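Ticket 1445: Lobo copy trading opens positions at double size
Status: Closed (by customer, with reservations) 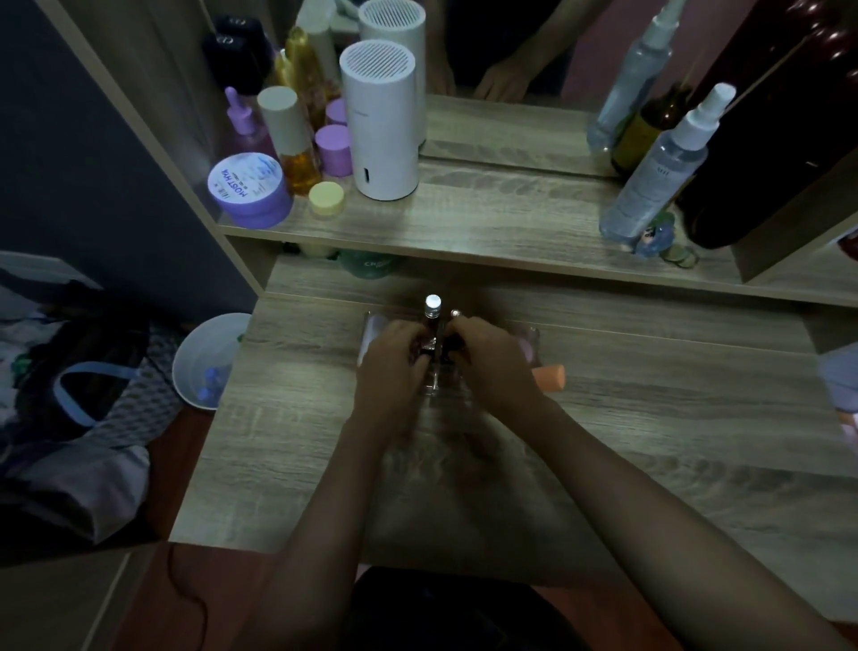

Opened Sunday, 9:40 p.m., by the account holder.

I run a small account at Dondholm and copy one strategy through the Lobo plugin. The strategy is called Vitania and it trades euro/dollar and very little else. My account has $3000 in it. The multiplier is set to 1, and has been since I installed the thing. Tonight the market opened, Vitania bought 0.10 lots, and I bought 0.20. Please tell me which of us is wrong.

Things I tried before writing, so you can skip them:

— Restarted the plugin. Same.
— Restarted the computer. Same, but with updates.
— Logged out of Dondholm and back in. Was offered a webinar.
— Checked the multiplier again. Still 1, and looking very pleased with itself.

Reply from Lobo support, first line

Thank you for reaching out. Please restart the plugin and check that your multiplier is set to 1.

Customer

See above.

Reply from Lobo support, first line

Thank you for confirming. Some customers see larger positions when their balance has grown. Has your balance grown?

Customer

It has not. I can say that with complete confidence.

Log attached. The lines that matter:

signal received: BUY EURUSD 0.10
order sent: BUY EURUSD 0.10
signal received: BUY EURUSD 0.10
order sent: BUY EURUSD 0.10

So it isn't one order at double size, whatever I put in the subject line. It's two orders at the right size, and Dondholm's screen adds them together. My mistake on the title. The money is the same either way.

Reply from Lobo support, second line

Thanks, the log helps. The plugin is getting each signal from two places. Do you have another copy of Lobo running, maybe on a rented server?

Customer

I had one at Stostodov. I canceled it in June and got an email saying they were sorry to see me go. It's not in the log I sent, though. Both orders came from this machine.

Reply from Lobo support, second line

Understood. Please open Settings, then Sources, and tell us what is listed there.

Customer

Vitania. Under it, Vitania (legacy). Both ticked. I never added the second one. I'm guessing the last update did, since the folder date matches.

Reply from Lobo support, second line

That's correct. The update moved subscriptions to a new feed and kept the old one as a backup. The backup should have been switched off. Please untick "legacy", save, and close the extra position by hand if you don't want it. The old feed may keep showing in the list for up to 4 days.

Customer

Unticked and saved. Closed the extra position at a loss of $2 plus the spread, so I won't be calling a lawyer. Next signal came in at 0.10 and I bought 0.10, once.

Two requests. Put this in the release notes, where it currently says "minor improvements." And have the plugin complain when it sees the same signal twice in the same second. It complains about everything else.

Reply from Lobo support, second line

Both passed on to the developers. We can't refund trading losses, as set out in the terms. May we close the ticket?

Customer

Go ahead. I'm leaving the multiplier where it is and checking Sources after every update from now on.

Related tickets
Stop loss not copied with the order
Vitania signals arrive late after the weekend
Dondholm login loop after password change
Moving Lobo from a Stostodov server to a home computer
Plugin shows "connected" while offline

Lobo Help Desk | Contact support | Terms | Risk notice | Back to top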